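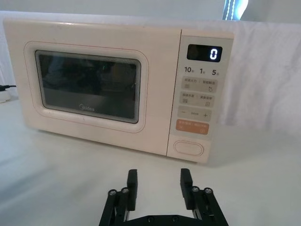 About Us

Hi, I'm Nasrin Ghaffari, and I run Flundstead Small Kitchen School. We teach grown-ups to cook dinner. That's really the whole thing, but my sister says an About page has to be longer than one line, so get yourself a cup of tea and I'll tell you how we got going.

I moved to Flundstead with two suitcases and a rice pot, into an apartment over a shoe repair shop. The kitchen had two burners and a counter about as wide as a cookie sheet. I'd cooked in restaurants for years, always with somebody else's big stove and somebody else's dishwasher, and I had no idea how to feed myself in a space like that! I ate a lot of toast. Then I got stubborn and started working out what I could make with one pan, one pot and a decent knife, and I wrote it all down in a spiral notebook that I still have (it's mostly turmeric stains now).

Friends started asking for pages out of the notebook. Then friends of friends. After a while I rented the front room at 23 Hollis Street, put up a sign, and held my first class on May 20, 2018. Three people came. We made lentil soup and flatbread, I forgot to buy salt and had to run to the corner store for it, and all three signed up for the next one.
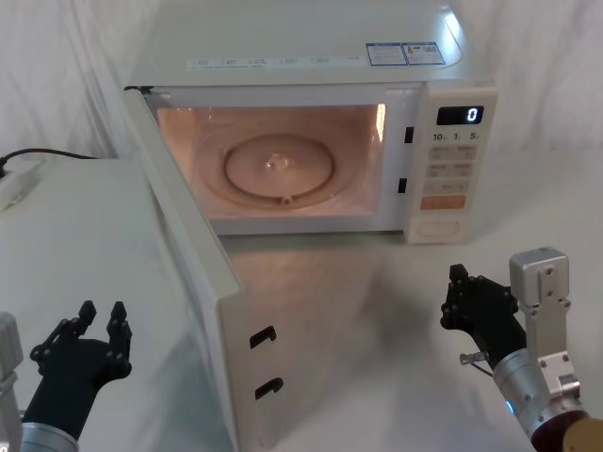 Countertop microwave, door open, with the glass turntable in place.

What we teach

Our main course is called Niko, after the first cat I ever had, who would eat anything. It runs six evenings. We start with knives and onions, because everybody's scared of one or the other, and then we go through eggs, rice, beans, a roast chicken, and a last night where you plan a week of dinners and we argue about it in a friendly way. You'll go home every night with leftovers, so bring a container with a lid that closes!

We also do one-night classes. Dumplings fill up first, always. The bread one is slower and I love it the most, plus a soup night in the cold months and a tomato thing in August, when the farm stands out on the Stotitz road are practically giving them away. I keep meaning to add a class on pickles. Maybe by the time you read this I will have.

You don't need to know anything before you come. I've had students who had never cracked an egg, and I've had one who used to cater weddings and just wanted company. Both kinds end up at the same counter, and the wedding caterer burned her rice, too.
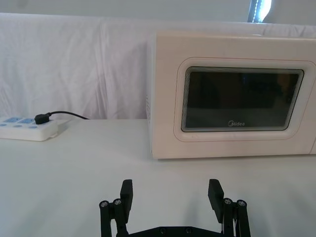
Stuart Naylor: I'd been living on cereal and takeout for years, and I only signed up for Niko to get my daughter off my back. Now I do a pot of beans every weekend and she comes over to eat them. My only complaint is that I wanted more time on the chicken.

Stuart, I heard you! The chicken night is half an hour longer now, and we do the gravy as well.

How classes work

Groups are small and they're going to stay small. I like to be able to see everybody's cutting board from where I'm standing, and I talk with my hands, so I need the elbow room. We cook together, then we sit down and eat together, and then we wash up. Yes, you too. I know some cooking schools do the dishes for you, but I think the washing up is where people swap phone numbers and complain about their bosses, and I wouldn't want to take that away from anyone. 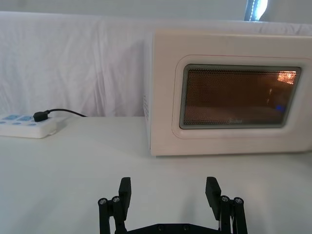
Recipes get printed on one side of one sheet, in big type, so you can tape them inside a cupboard door. If a recipe won't fit on the sheet, I keep cutting until it does. I'm pretty strict about equipment as well. A chef's knife, a board, a pan, a pot, a wooden spoon. Please don't go out and buy a set of anything before your first night. Come and try ours and see what feels right in your hand, and then spend your money on good olive oil.

We've served 2,722 dinners so far, and I know the number because I keep a tally in the back of that same notebook. One-night classes cost $18, which covers all the food. If money's tight, write and tell me and we'll sort something out, no forms and no fuss.

Coming to see us

We're in the front room at 23 Hollis Street, next to the yarn store. Ring the lower bell, the upper one belongs to a very patient dentist. Allergies are fine, just let me know when you sign up so I can shop for it. You're also welcome to stop in before a class and have a look around. I'm usually there early, chopping something, and I'll probably hand you a peeler.

Nasrin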